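Caderno da oficina, bancada 2
31 de julho de 2022

Arrumação da bancada de madeira, que andava a servir de depósito desde que mudámos as prateleiras do corredor. Comecei pelo canto do fundo, à direita, porque é onde tudo acaba por cair.

O cesto branco da roupa fica nesse canto. A Dineo queria pô-lo no chão, mas assim ninguém tropeça nele e continua à mão. Combinámos que só leva panos e roupa de trabalho para lavar. Nada de luvas, nada de fita-cola, nada de papel. O saco de rede fica deitado ao lado, à espera das peças pequenas. O fecho prende um pouco a meio, convém puxar devagar.

Livros: ficam em pilha, deitados, encostados ao fundo. Tentei pô-los de pé e caíram duas vezes. São os que o Siyabonga trouxe e ainda não disse se os quer de volta. O de capa vermelha vai por baixo. Se alguém os levar para casa, deixe um papel no lugar.
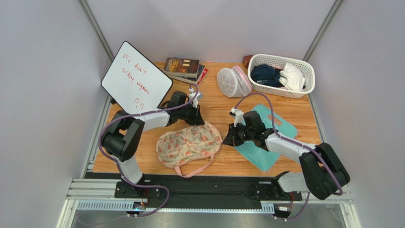 Falta decidir o que fazer ao quadro branco. A Hye-jin escreveu «We don't talking anymore» a vermelho, com duas notas de música, e a Mpho já lhe disse que a frase não é assim. Por mim fica até precisarmos do quadro para a lista de compras. O marcador vermelho está quase seco, usar o azul que está na gaveta.

Lavagem: primeira máquina com as peças escuras, a 30 graus. O branco vai à parte. Da última vez misturou-se tudo e dois panos saíram cor-de-rosa. O detergente Zarach chega para 5 lavagens, se medirmos com a tampa pequena. Pedir outro ao Kobina quando ele for ao armazém. O Toma também serve, mas deixa cheiro.

Tampo: passei um pano húmido e depois um seco, sempre no sentido do veio. Há uma mancha antiga perto da frente que não sai com sabão. Experimentei álcool num bocadinho e não fez diferença, parei ali. A Dineo fala em lixar e dar óleo. Não antes de esvaziarmos a bancada toda, e isso não é para esta semana.

Perfis laterais: limpar com a escova macia, o pó mete-se na junta. Fiz só o da direita.

Por fazer:
Perfil da esquerda.
Perguntar ao Siyabonga pelos livros.
Ver se a caixinha castanha avermelhada junto ao cesto é da Mpho ou se pode ir para o armário.
Etiqueta para o cesto (8 cm de largura, letra grande).
Comprar marcadores.

Kobina, se leres isto antes de sair: a chave do armário ficou no gancho da porta, o de cima.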